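I spent a good part of July reading claims that home robots are ready to do your chores. I also do chores. Thread, because I have opinions and a sink full of dishes.

1/ Start with the word "chore." The companies use it to mean one motion. Pick up the cup. Close the drawer. My mother uses it to mean the kitchen is done and she doesn't have to think about it. Those are very different products and only one of them is worth money.

2/ Hikow put out a video of a machine unloading a dishwasher. Lovely video. I watched it with a timer going. One plate, then a cut. A bowl, then a cut. When you chop it up like that I can juggle too.

3/ I asked them how long the whole rack took with no edits. Got a friendly reply with a link to the same video.

4/ The shop-floor people are more straightforward, I'll give them that. Shadi Semaan ran a packing line at Kollár and told me their arm was great at one box size. Then sales added a second box size. It took 2 people most of a shift to get it going again, and those were the 2 people it was supposed to free up.

5/ He still likes the arm, by the way. He just wouldn't call it a worker. "It's a very good jig," he said.

6/ Now the numbers. Vitton says its kitchen robot did 400 tries at putting away groceries and "succeeded in the large majority." I would like the number please. If it drops my eggs one time in ten, I'm putting away my own groceries.

7/ And "succeeded" is doing a lot of lifting. Jocelyn Arsenault used to score trials like these for a living. At her old job an item counted as put away if it ended up anywhere inside the cabinet. On its side was fine. Upside down, fine. She said they argued over a jar of honey for 40 minutes.

8/ Someone is going to reply that it's getting better every month. Sure! I believe you! My question was whether it can do my kitchen, and my kitchen is having its problems this month.

9/ What would change my mind: one unedited hour. A counter the machine has never seen, with stuff on it that people own, and a person in the next room who isn't allowed to come in. Show me the hour, including the boring parts and whatever hits the floor.

10/ Matěj Polák says that's unfair, no new hire gets judged on their first hour in a strange kitchen. Matěj, my nephew loaded a dishwasher in a strange kitchen at age nine. Badly, but I got to leave the room.

11/ The price on the Dradus preorder page is 2,820, before the service plan. That is a lot of visits from a person who cleans, who can also tell you the faucet is dripping.

12/ Anyway, have a look at the sort of work we're talking about. Fruit on a plate, and something with a handle on it. Same kitchen.

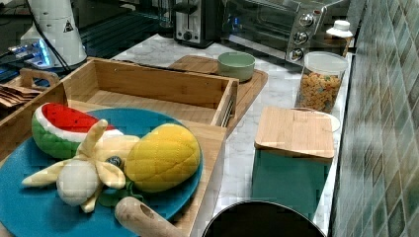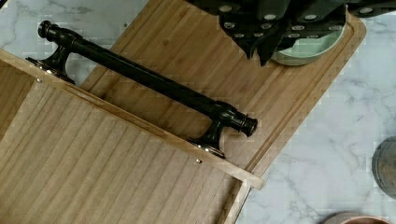

Photos: Čestmír Skála

13/ The fruit is plush, and I do want to be fair about that. A stuffed banana is floppy and an odd shape, so it's not a gimme for a gripper. But a real banana bruises and a real slice of watermelon runs all over the tray. Cleaning up the juice is the chore. Get back to me when there's juice.

14/ The second one interests me more. Wood panel, long black bar handle, all of it lying on a cutting board with a bowl close by. A bar like that is about as kind as a handle gets, you could hook it with almost anything. I have little round knobs at home, and one of them spins.

15/ Also there's a juice groove in that board. I notice these things now. Who is wiping out the groove?

16/ Žofie Machala pushed back on a draft of this and she had a point: for someone who can't grip or can't reach, one slow motion done right could be a big deal, and I'm being snotty about it from a position of working hands. Fair. I'd take that machine seriously. I'd just want it sold as that, at a price that person can pay.

17/ So, can they do chores yet? Pieces of chores, on a good day, with somebody standing by. If you have one at home and it did a full job while you were out, send me the video with no cuts in it. I'll post it here even if it makes me look silly. Replies are open until I finish these dishes.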